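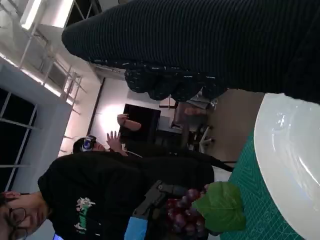 White plate on the green cutting mat

I have been meaning to write about the Moon for a while now, and every time I sit down to do it I get pulled off into some other thing, so this may come out in a bit of a jumble. If you live in Flurkavstead you already know the news. The Moon has gone to assigned seats. You pick your row and your number when you buy your ticket, either at the window or through Zikden on your phone, and then that is your seat and you go sit in it like a person on an airplane.

I know this is how it works at most movie theaters these days. The big place out by the highway has done it for years, and I never once complained about it there, because I never much cared where I sat there. But I have been going to the Moon for 26 years, and for all of that time the system was that you showed up, you got your popcorn, you walked down the aisle and you looked around. If you were early you sat where you liked. If you were late you sat in front and looked straight up everyone's nose for two hours, and you told yourself you'd leave the house sooner next time.

My spot is on the left side, seven rows back from the screen, on the aisle. I like the aisle because I have a bad knee and I like to stick my leg out once the lights are down. I like the left because the right side gets a draft from the Feller Street exit, which has never closed all the way in my lifetime. In winter you can hear it whistle during the quiet parts. I once sat through a very sad picture over there in February, with everybody sniffling, and I still couldn't tell you how much of it was the story and how much was the draft.

So the first time I tried Zikden, I did it at the kitchen table with my glasses on and a cup of coffee, feeling pretty modern. It shows you a little map of the theater with all the seats as squares, gray for taken and blue for open. I found my seat, or what I was sure was my seat, and I tapped it, and I paid, and it gave me one of those square codes. Very easy, I'll give them that. Then I got to the theater and found out that the map has the screen at the bottom. I had looked at it with the screen at the top, the way I think any sensible person would, and I had bought myself a seat on the right, four rows from the back, smack in the line of the draft. It was July, thank goodness, so the draft was a kind of blessing, but it was the principle of the thing.

I could have moved. There were 18 of us in there for the matinee and plenty of seats to go around. But now that everybody has a number I felt funny about it, and I sat there through the whole first reel (I know there aren't reels anymore, let me have it) looking across at my empty seat and wondering if somebody was going to come in late and claim it. No one did. I moved over about the time the car chase started, bent down low like I was sneaking past a window, and I don't believe a single soul noticed or cared.

The movie was fine, by the way. It was one of those heist pictures where they spend the first hour putting a crew together, and that is always my favorite part. I could watch people get asked to join a crew all day long. Once they get to the vault I start thinking about dinner. My sister is just the opposite and would like them to start at the vault and skip the talking, and we have been having this same argument since we were girls.
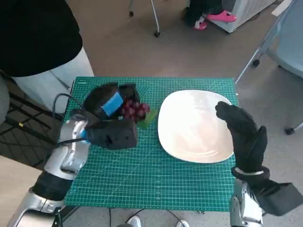 Anyway, I did ask at the window about why they changed over, and the answer made more sense than I wanted it to. On weekend nights they were getting families of five who couldn't find five seats together, and people were throwing coats over whole rows to save them for friends who were still parking the car. There had been words exchanged. I've seen some of that myself. I once saw a grown man guard a seat with a single mitten for the entire length of the previews, and when his friend finally turned up, the friend wanted to sit closer. So I do see it. If you're coming with kids and a grandmother and a diaper bag, it must be a real relief to know that your seats are waiting for you.

What I miss is the looking around, I think. You'd come in at ten minutes to the hour and stand at the top of the aisle and see who was there, and half the time somebody would wave and you'd end up sitting with them. I got to know a whole row of people that way over the years. We never planned it. We'd just sort of drift to the same part of the room, and after the credits we'd stand on the sidewalk and pick the thing apart until our feet got cold. With the numbers, you go where your ticket says, and the people you'd like to sit with are six rows off beside a stranger, and you wave at each other like you're on two different boats.

I do have a partial fix for this, which I'll pass along for anybody local. If you buy at the window instead of on the phone, you can ask to see the screen, and they'll turn it around so you can look at which seats are taken. It doesn't tell you who is in them, of course, but if you go to the early show you can make a pretty good guess. I got three of us back in a row last time with only a little bit of detective work. You also don't pay the Zikden fee at the window, and you get to stand in the lobby with the popcorn smell, which as far as I'm concerned is worth the trip on its own.

The other thing I'd suggest to the Moon, if anyone from there ever reads this, is to leave the weekday matinees open seating. There's never a crowd. Put up a little sign, sit where you please until six o'clock, and the rest of us can go on having our habits. I mentioned it at the window and was told they'd pass it along, and I got a nice smile with it.

I'm going again next week, for the old musical they're bringing back – the one with the staircase number that goes on forever. I've already got my ticket. Left side, on the aisle, and I turned the phone upside down before I paid this time to make sure. If you see me, come over and say hello before the lights go down, and mind my leg.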